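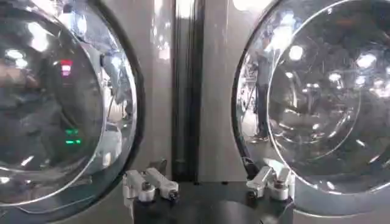 Quiénes somos

Urositz es una lavandería de autoservicio y por encargo. Abrimos en enero en un local de la calle Tierney, con 5 lavadoras y un mostrador, y seguimos en el mismo sitio. Lavamos ropa de casa, uniformes, mantelería y ropa de cama para particulares y para pequeños negocios del barrio.

El responsable es Kieran Ó Ceallaigh. Antes llevó el mantenimiento de la lavandería del hotel Kirnstead, donde aprendió a reparar bombas, cierres y juntas. Casi todas las averías las resolvemos en el propio local.

Cómo trabajamos

Las máquinas son de carga frontal. El programa más usado es el de 60 grados, recomendado para toallas y sábanas blancas. Para lana, edredones de pluma y prendas delicadas hay programas aparte; pregunte en el mostrador si la etiqueta no se lee bien.

El servicio por encargo se entrega lavado, seco y doblado. Cada pedido va en su propia máquina y no se mezcla con la ropa de otro cliente. Las manchas conviene señalarlas al dejar la bolsa.

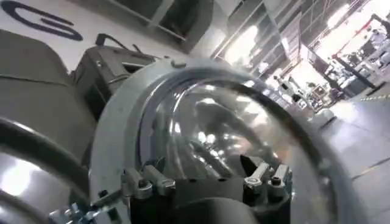
La limpieza de las puertas forma parte de la rutina diaria. Al cerrar se pasa un paño húmedo por el cristal y por el aro, se retiran las pelusas de la junta y se deja la puerta entornada para que el tambor se ventile. Una vez por semana se vacían los filtros y se hace un ciclo sin ropa.

El control de pedidos lo llevamos con Dreltenix, un programa sencillo que avisa al cliente cuando la ropa está lista. El último recuento, del 8 de junio de 2024, daba 3,632 encargos entregados.

Antes de cargar, revise los bolsillos y cierre las cremalleras. Las monedas y las horquillas son la causa más frecuente de parada. Los objetos encontrados se guardan en el mostrador, en una caja con la fecha escrita.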